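**Progress report to the Rultcombe fund: safe handling rules for shared robot cells**

We've had a full and rather cheerful few months at Cokham, and I'm glad to say the draft rules are in much better shape than they were in May. The handbook now holds 16 rules, down from a sprawling first list, and 7 of them deal with what a gripper may hold, how firmly, and who has to sign off before the grip setting is changed. Van Wijk kindly read the whole thing through and sent back two rounds of notes (long ones, and very welcome!).

Most of our time has gone into the section on smooth, rounded items, where the old wording only said "hold securely." The new wording asks for a named contact point on the part, a check of both finger pads at the start of each shift, and a written limit for pad wear.

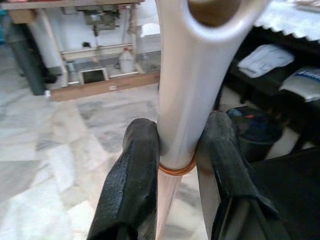

*Gripping a white tubular part at the orange band. The covering on the right finger shows some scuffs.*

The pad wear limit is still open. Leteck would like it set by hours of use, while our own operators prefer a visual check against a reference card, and we may well end up asking for both. I'd also like a little more time on the floor clearance rule, which reads fine on paper but is hard to follow in a crowded cell.

Two items remain for the next period: the operator training sheet and the sign-off form. Spending is within the agreed budget.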